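Small Makers, Big Wardrobes at the Irden Fair
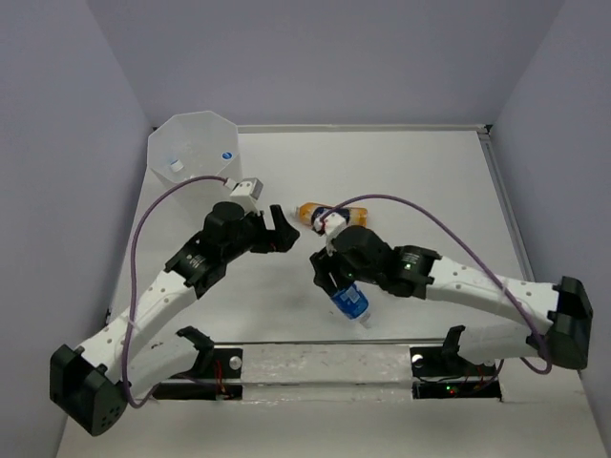 SKASTANO, 25/02/2020 — The winter edition of the Irden Fair is open, and I spent two evenings in its virtual streets. Roughly 40 stores take part. My favorite is Ellico, where Ingvild Hovland sells mesh coats for both male and female avatars. The long gray one fits very well at the shoulders, also when the avatar sits down. It costs 20 coins in the first week. The boots are less good — the texture becomes blurry near the heel. The next fair is planned for June.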